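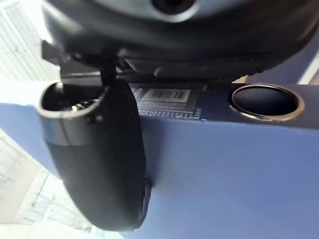
Costel Pană
9/19/20

Re: Relleck reissue, which mix?

Annelore Stöcker wrote:
> Does anyone know if the new Relleck pressing of Rostidia's
> second album uses the original mix or the one from the CD? The
> shop page only says "remastered". I'd like to know before I
> order, as I already have the CD and don't care much for the
> drums on it.
>
> Also, is the song with the accordion back on side two? It was
> dropped from my copy.

Annelore,

It's the original mix. I got mine in May and played it against my old LP. The drums are lower and the bass is easier to hear, same as the first pressing. The fade on "Skotum" is the long one too, with the extra verse on the fiddle. On the CD it stops nearly 20 seconds sooner.

The accordion song is there, third on side two. The sleeve lists it fourth, so don't go by the sleeve.

Mine is number 127 and the sticker says 1,593 were made. Side one has a little surface noise before the first song and then it's quiet. Chun-hung Hsu posted to the list over the summer that his copy was pressed off center and Relleck swapped it, but he had to pay the postage one way.

There is no lyric sheet. The insert has the players' names and a short piece by Ertuğrul Yurt on the recording, mostly about the room and the borrowed upright piano. He gets the year of the first tour wrong, I think. Thenmozhi would know, she has the posters.

If all you want is the long "Skotum", it's also on the Rozīte sampler, and that one is cheaper. The sound is a bit duller.

Does anybody have the live single for trade? I have two of the Rozīte samplers, one still sealed.

Costel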